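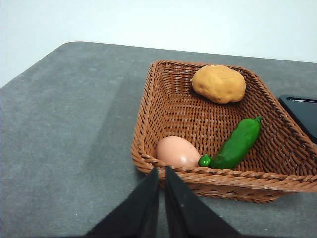

I should confess that I came to this as someone who sells sandwiches. We run a small prep kitchen in Mellside, and when the lease on our old slicer ran out I started wondering (out loud, which is always a mistake) whether the money might go on a robot arm instead.

So I got quotes. Three of them! Stefanou wanted 232 a week for a single arm on a rolling hire, fitting included. Virkeo would only sell outright, with a service plan on top, and Hirnarton came somewhere in between. I'd budgeted for the arm and for absolutely nothing else, and that's where I came unstuck.

Fingers, for a start. They're usually priced apart from the arm, and soft produce is fussy. I put aside 1000 for grippers and had spent nearly all of it on paper before we'd got past the salad.

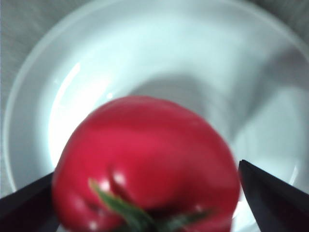
A ribbed tomato between the fingers, with the white bowl behind it.

My advice is to write down every single thing you want picked up before you ring anyone. Squashy things, shiny things, things with stalks. Then ask each supplier which ones they'd happily put in a contract. The answers got a lot shorter at that point, I can tell you.

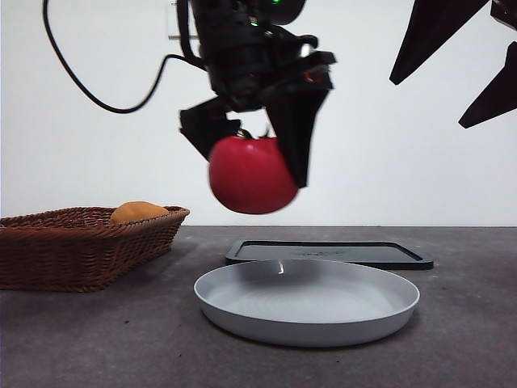

What to put in the budget

Allow for the bench as well as the machine. Ours would have needed levelling, a new socket and a guard, and I'd pencilled in 100 for the lot, bless me. Ask for a trial too, five days at the very least, and get the hire terms in writing before Saturday trade gets anywhere near it.

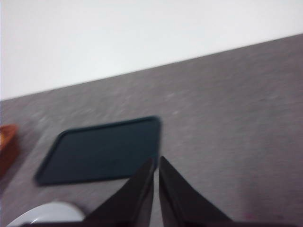 Floor space was the line I'd forgotten completely, and it's the one my landlord cares about most. I measured the arm and its base and felt very pleased with myself, then realised I'd left no room for the things it works with. Even a modest layout wants its dark tray and a white dish set down with a bit of clear worktop to one side, and in my kitchen that clear bit is where the bread goes. I've asked Hirnarton to quote again for a narrower bench, and the slicer lease has been extended until June.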